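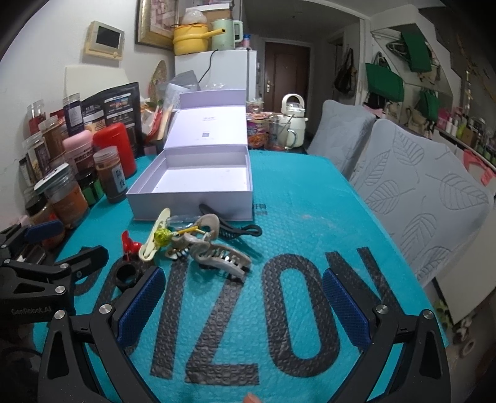

24 janvier 2024

J'ai arrêté de lire les infos au petit déjeuner depuis le début du mois et je me suis remis au levain. Le mien s'appelait Arnus, il est mort en été pendant une absence trop longue. Rosalía Barrios m'a donné une part du sien dans un pot à confiture, avec une étiquette où elle avait écrit la date du dernier rafraîchi et rien d'autre.

Les premiers jours, il n'a presque pas bougé. Ma cuisine est froide en janvier, le matin il fait à peine seize degrés près de la fenêtre. J'ai déplacé le pot au-dessus du réfrigérateur, puis dans le four éteint avec la lampe allumée, et c'est là qu'il a commencé à doubler. Je le nourris maintenant avec une moitié de seigle complet et une moitié de T80. Avec la T55 du supermarché, il montait aussi, mais il retombait avant que je rentre du travail.

Pour le pain, je suis revenu à une recette simple. J'en fais deux à la fois :

1 kg de farine T80
680 g d'eau
200 g de levain rafraîchi la veille au soir
20 g de sel

Je mélange la farine et l'eau, je laisse reposer une heure, puis j'ajoute le levain et le sel. Je fais 4 rabats, un toutes les demi-heures. Ensuite la pâte reste tranquille jusqu'à ce qu'elle ait pris un bon tiers de volume. L'hiver, cela peut durer cinq ou six heures chez moi. Les livres donnent des durées plus courtes, mais ils sont écrits par des gens mieux chauffés.

Le façonnage reste mon point faible. Je serre trop, la peau se déchire, et le pain s'ouvre sur le côté à la cuisson au lieu de suivre la lame. Desta Fikre, qui a travaillé quelques années chez un boulanger, m'a dit de fariner moins le plan de travail et de mouiller un peu mes mains. Le résultat est meilleur pour les bâtards. Pour les boules, je ne vois pas encore de différence.

Après le façonnage, une nuit au froid, dans les bannetons, couverts d'un torchon. Je cuis le matin directement à la sortie du réfrigérateur, en cocotte, vingt-cinq minutes avec le couvercle et vingt sans. La cocotte doit chauffer longtemps. J'ai essayé d'économiser sur le préchauffage et la croûte est restée pâle et molle dessous.

Côté farine, je commandais jusqu'ici au moulin Delidus, en sacs de cinq kilos. Les frais de port ont encore augmenté et j'ai pris cette fois un sac de vingt-cinq chez Mateos, l'épicerie en vrac derrière la gare. Elle boit un peu moins d'eau – j'ai dû descendre de vingt grammes – et elle a un goût plus marqué, presque de noisette. Le sac est rangé dans le couloir, dans une caisse fermée. J'ai eu des mites alimentaires une fois et je ne tiens pas à recommencer.

Avec les restes de levain, je fais des crackers : de l'huile d'olive, du sésame, du sel, le tout étalé très fin et cuit à 170 degrés jusqu'à ce que les bords brunissent. Ils se gardent une semaine dans une boîte en métal.

Prochain essai, un pain de seigle en moule. Rosalía en fait un très dense, avec des graines de carvi, qu'elle laisse reposer deux jours avant de le couper. Je lui ai demandé la recette et j'attends sa réponse.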